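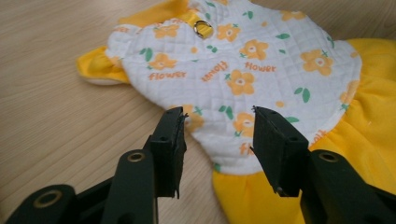
Navadell Washer-Extractor for Pet Care Facilities

The Navadell is a front-loading washer-extractor intended for boarding kennels, grooming salons, veterinary practices and animal shelters. It is supplied by Findska and is suitable for bedding, towels, blankets, soft crate liners and washable pet clothing. The machine is designed for permanent installation on a level concrete floor and is not approved for use in vehicles or on raised platforms.

The rated capacity is 27 pounds of dry laundry. Facilities that handle heavily soiled bedding should load to two-thirds of this figure. Loose hair should be removed by shaking or brushing before loading. A coarse hair trap is fitted ahead of the drain valve and can be reached from the front of the cabinet without tools.

Programs

Seven wash programs are provided as standard. Program selection is made by a rotary dial, and the last program used is kept in memory when the power is switched off. The Delicate program uses a low water temperature and a reduced drum action. It is recommended for quilted items, gathered trim and printed cotton, which should be turned inside out and fastened before washing.
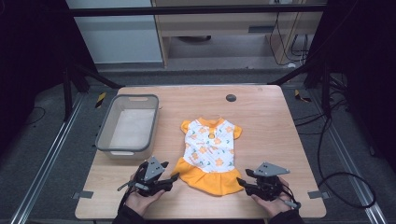 Can small items of pet clothing be washed together with bedding?

They should be washed separately. Bedding holds more water than light clothing and may pull it out of shape during the final spin. Small items may be placed in a mesh bag and washed on the Delicate program with other items of similar weight and color.

Extraction and drying

The final spin runs at 900 rpm on all programs except Delicate and Rinse Only. An imbalance sensor reduces the speed when the load is unevenly distributed and will stop the cycle if the load cannot be settled. In that event the operator should open the door, spread the contents by hand and select Spin.

Garments washed on the Delicate program should be removed promptly, laid flat on a clean surface and smoothed by hand.

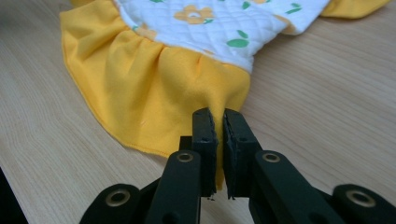

Ruffles and other gathered edges should be pulled gently into place while damp. Tumble drying is permitted only where the care label allows it. Blankets and towels may be transferred directly to a dryer of matching capacity. Findska can supply a stacking kit for customers who wish to place the dryer above the washer.

Installation and service

Each machine is delivered with inlet hoses, a drain hose and a printed manual. The drain valve is the Tóth ball type and may be replaced on site by a qualified technician. Door seals should be wiped down at the end of each working day. A service reminder is shown after every 300 cycles and must be cleared by the operator once the hair trap, inlet screens and drive belt have been inspected.

Orders for delivery in September should be confirmed in writing with the Gumville office. Installation visits are arranged separately. Existing customers may send comments on the equipment to Aarti Solanki at the same office.
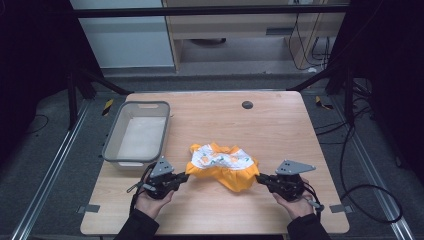 Sherif Bouzid writes that the hair trap is easy to empty between loads, but that the dial markings are difficult to read in a dim laundry room. He would also like the end-of-cycle tone to be louder, as the kennels are some distance from the machine.

A high-contrast dial label is available from Findska on request. The volume of the tone can be changed in the service menu, which is described in the final section of the manual.

Page last revised 7th April.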